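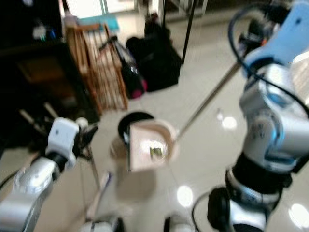 Cieślak asked that the floor drain be put back on the list, as it was left off in July and the trap had dried out by the next visit.

Tromside kitchen, unit 217
Checked March 21, 2023

Floor drain — trap full, grating seated. Pass.
Extractor filters — grease on lower edge. Clean within 10 days.
Gas shut-off — turns freely, label faded. Replace label.
Fire blanket — in date. Pass.
Extinguishers (2) — one gauge low. Madedent to recharge.
Fridge door seal — split at hinge side. Part on order from Jallitz.
Hand basin — hot tap slow. Recheck next visit.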